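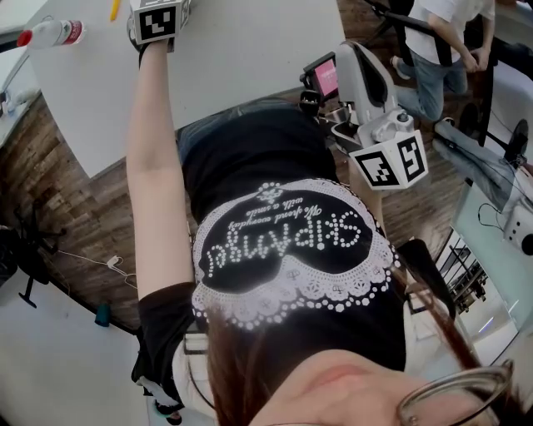

T-shirt with a dotted, scalloped border and the line "We shared everyday with a smile"

Reading Fiction Together, Session 4: Unreliable narrators
Handout, updated 2022-11-05

Welcome back! I've been looking forward to this one since May, when I first reread Plakley from cover to cover in two evenings and then started again at page one (you may well want to do the same).

What we mean by the term

A narrator is unreliable when we have grounds to doubt the story as told. They may be lying, or very young, or in love, or simply wrong. The fun is in working out which, and a good writer leaves you just enough to go on.

Plakley

Read chapters 1 to 10 before we meet. The narrator tells us twice that the house was locked. Look closely at the second time, on page 57 - one small word has changed, and the whole of the ending hangs on it! Please don't give the ending away to anyone who is still reading.

Leone

A very different sort of book. Leone is told in letters, so we only ever get one side of the quarrel. Try reading a letter aloud as if you were the sister who receives it. What would you want to shout back? I found I liked her far more after doing this, and the writer of the letters rather less.

If you want something longer

Tumico runs to 1,104 pages and I loved every one of them, though the middle part is slow and I won't pretend otherwise. It has three narrators who remember the same wedding in three ways. Part One works perfectly well by itself if time is short.

To bring with you

One passage, half a page at most, where you stopped trusting the person talking. Mark the exact sentence. We'll swap passages in pairs, and your partner will argue that the narrator is telling the truth (this gets wonderfully heated).

Terms to look up: first person, framing story, dramatic irony, implied reader.

Next session: Lullus, and stories told backwards. Start at the front of the book, please, even if you're tempted!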